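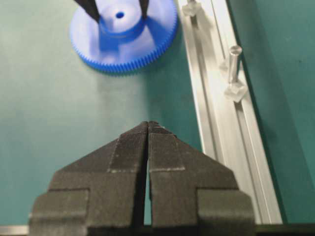
4. Equipment planning and cost

4.1 What was bought and in what order

The cell was planned around one job, gear handling and placing, and the budget was set before the job was properly understood. This is the wrong way round but it is how the money came. The first order went to Kirkgate for the arm and controller. Second order, Maddocks, for extrusion, brackets and fixings. Fingers were left off both lists on purpose, the plan being to make them in house and change them often.

That last choice held up well. Bought fingers were quoted by Flandov at 300 pounds a pair with a wait until December. Our own set cost 127 pounds in material and outside labour, including two pairs that went in the bin. Hefin Eynon drew the first version in an afternoon and most later changes were to the pads only. Staff time is not in the figure. It should be, see 4.4.

Figure 4. Blue gear with raised hub, two black tips at the hub. Wrist view, gripper fingers in the foreground with ridged pads at the tips. Extrusion rail with clear acrylic parts to the right.

4.2 Fingers and pads

Tapered fingers, ridged pad at the tip, broad base. The taper was asked for so that the tips could get at a hub without touching the teeth. Flat pads were tried first and dropped. We would now budget for pads as a consumable and put them on their own line, separate from the gripper. Buying the gripper and treating it as finished is the most common mistake we saw in the older plans we went through, and we made it ourselves in the first draft of this one.

Anyone copying this should price the following before asking for quotes:
spare fingers, at least one full pair on the shelf
pads, replaced on a schedule and not on failure
time for someone to re-check the open and closed positions after each swap

The third was missed. It cost us most of a week.

4.3 Fixtures, surface and rail

Cheap parts, expensive decisions. The rail was picked because fixtures can be slid along it and locked, and because Maddocks had the length in stock. The acrylic pegs and blocks were cut from offcuts and do not appear in the budget at all. In hindsight clear acrylic on bare aluminium is a poor buy whatever it costs. As Figure 4 shows, the pin and the small pieces near it come out mostly as glossy edges and soft reflections against the silver, while the blue gear on the green surface is easy to pick out. Coloured stock would have added very little to the order. A matt sleeve over the rail was talked about and left out for lack of time.

The same point applies to the camera. A wrist view gives up a good part of its picture to the fingers, so the lower half should be counted as lost when choosing a lens or deciding wether a second, fixed camera is needed. We did not allow for a fixed camera. Bronda lent one at the end of the work and it is listed here as a loan, nil cost, although a group without such a loan would need to find the money.

4.4 Running total and what we would change

Spend outside the arm and controller came to 2,041 pounds. Of this, 200 was held back for breakages and all of it was used, the last of it on 9 October 2025 for replacement fixings. No split by month is given as the invoices came in late and out of order.

Changes for a second cell. Raise the breakage line. Move fixtures into the main budget, even where they are made from scrap, so that the next person can see they exist. Write down staff hours from day one; ours were rebuilt from calendars afterwards and are not good enough to publish. Ask for lead times in writing. Settle the colour of parts and fixtures together with the camera, in one meeting, before any order is placed.

We have not tried to work out a payback period. The cell does one task on a few parts and any such number would depend almost wholly on the hours figure, which as said is weak. A rougher comparision against hand loading is given in Section 5.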